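Sharing results openly with a company partner: what do we agree on first?

Posted in Research Partnerships and Open Data
Asked by fieldnotes_mk

Hi all! Our small materials lab has just been invited into a joint project with two companies, Storkero and Menon, and the exciting part is that everyone wants the results to be open from day one. No patents on the shared work, no waiting two years for a journal. I love this and I want to say yes tomorrow, but I have never done it before.

We would be putting up test data on coatings, 164 samples to begin with, plus our notes and the scripts we use to clean the numbers. Storkero wants to be able to use everything in its own products later on. Menon is fine with that but is nervous about its recipes getting out.
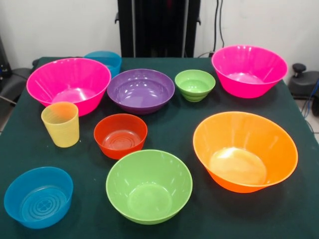 My university's contract office sent me a template that is clearly written for secret projects, and half of it makes no sense for us. What do we need in writing before anyone uploads anything? And which license do people pick for data, as opposed to papers?

Vasco Correia

Oh, you are going to enjoy this. I ran the data side of an open project with a company called Ateo for three years and would do it again in a heartbeat!

First, split the work into a shared part and a private part, and write down where the line is. Ours was a single page. Anything measured on the shared samples was open. Anything a company brought with it (recipes, machine settings, supplier names) stayed with that company unless it said otherwise in writing. Menon's worry goes away almost completely if you can give its samples neutral codes and keep the key in-house.

Second, the license. For the data we used CC0, and for text and figures CC BY. CC0 means anyone can reuse the numbers without asking, and people still cite you, because it's normal to do so. Scripts need their own license, so don't put them under a Creative Commons one. We went with MIT. 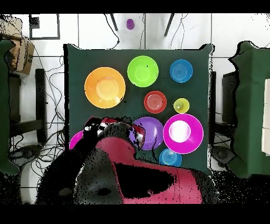
Third, agree on a short review window. Each partner got 14 days to look at a batch before it went public, and silence counted as a yes. Put that last bit in the agreement! Without it, one busy manager can hold up everything until July.

Also pick the place where the files will live and make sure it gives you a DOI for each version. We had 1,222 files by the end and I was so glad for version numbers – somebody always finds a wrong unit in a column header.
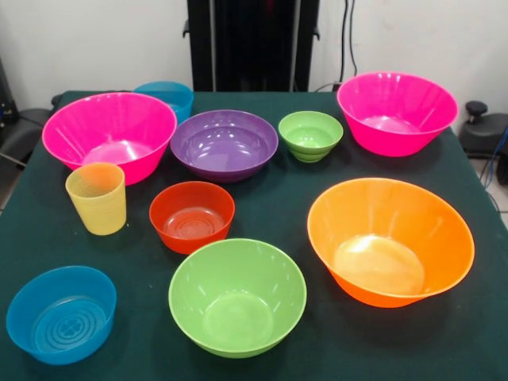 Bowls and cups on a green tabletop.

The template from your contract office can probably be saved. Ask them to remove the confidentiality section and the one on shared ownership of inventions, and staple your one-pager to what is left. Mine came round once they saw how short it was.
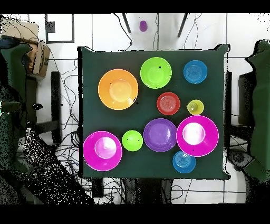
Research Partnerships and Open Data – a Flirora community group

petrichor88

Agree with Vasco on nearly all of it. I'd check with your funder too, some have rules on which license you can use. We had to change ours after the fact and re-tag 816 records by hand. Not fun.

One thing to watch: no patents on the shared work does not stop a partner from patenting something it builds on top later. If you all mean that to be allowed, great, just say so in plain words.

tunnelbear_lab

just use github, works fine for us

fieldnotes_mk

Thank you, this is so helpful! The neutral codes idea is already a hit with Menon. tunnelbear_lab, we do have the scripts there, but I think the data will go somewhere with DOIs. I'm drafting the one-pager tonight and will post it in the group files when both companies have read it.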